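Is a tasting menu at 105 a head worth it, or should we go à la carte?

Posted by Rosemarie Rieger
29 Dec 2022

My sister and I want to take our parents out in January for their anniversary. Everyone keeps pushing Valdebenito, the place that took over the old bank in Nostden. I've read the website twice and I still can't tell what you get for your money. The tasting menu is 105 pounds each, "nine moments", whatever a moment is. With the wine pairing it goes up to 179. There's an ordinary menu as well, but they only seem to show it on some evenings, and the prices aren't on it.

Dad eats like a farmer and will not be pleased by a spoonful of foam. Mum is happy with anything as long as she can hear herself talk. We'd booked Dradell for their last big one and it was fine, a bit tired. I don't mind paying for a good meal. I do mind paying for a lot of bowls with nothing in them.

Has anyone been recently and paid with their own money? I'm not interested in what the blogs say, half of them ate for free.

Roswitha Ehlers

I went in the autumn, four of us, all paying. I'll try to be fair.

The food is good. I wouldn't say it was 105 pounds good. Of the nine courses, three were one bite each, and one was bread and butter, which they count as a course and talk about for longer than it takes to eat. The lamb was the best thing by a distance and I'd have happily had a full plate of it. The fish was lukewarm. When we mentioned it we were told it was meant to be served that way, and maybe it was, but I've heard that line in a lot of restaurants.

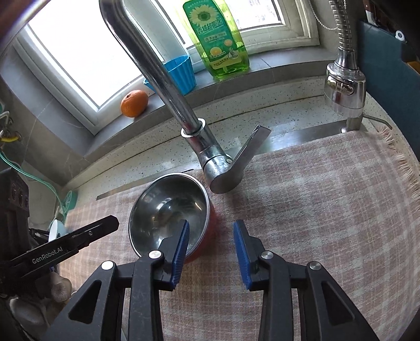
As for the wine pairing, I'd skip it. You're paying 74 on top for what we reckoned was five small glasses, and two of those were wines I've seen in the supermarket. Get a bottle between you. The list starts high but there are a couple of reds near the bottom that nobody steers you towards.

Things I'd ask before you hand over a card number:

Does the price include service? Ours didn't, and they added 12.5 per cent at the end without saying a word about it. It's printed on the bill in small type.

What happens if one of you drops out? They wanted a deposit and were vague about whether it came back.

Is the à la carte on that night? Get it in an email. We were told yes over the phone, and when we sat down it was the tasting menu for the whole table or nothing.

Your mum may struggle with the noise. It's all hard floors and high ceilings, and by nine we were shouting. There's a smaller room at the back, which is better, though I'm told it goes to bigger parties first.

For your dad I'd look at Prurnon instead. It's a plain dining room, two or three things on the grill, proper potatoes. We spent about 100 for two with a bottle and he'd go home full. It won't feel as grand, if that matters to them. The puddings are nothing special either, so don't go expecting miracles.

If you do choose Valdebenito, go early in the evening. The kitchen seemed to slow right down as the room filled, and we had a gap of forty minutes between two courses with only an apology to chew on.

grillpan_gary

never been to valdebenito but 105 for tea is daft. prurnon is decent, had the pork. parking is terrible

Old Bank Regular

I think the answer above is a bit harsh. I've eaten at Valdebenito several times and the fish has always been hot enough for me. They also do a shorter menu at lunch, which might suit your parents better, and it's quieter then. Ring and ask, the website is never up to date.

I agree about the service charge though. You can ask for it to be taken off and they do it without a fuss.

Rosemarie Rieger

Thanks both, and Gary. Lunch hadn't crossed my mind. I rang and they said the shorter menu "should be" running in January, which doesn't fill me with confidence, so I've asked them to put it in writing. If I hear nothing by the weekend I'll book Prurnon and we'll get a taxi.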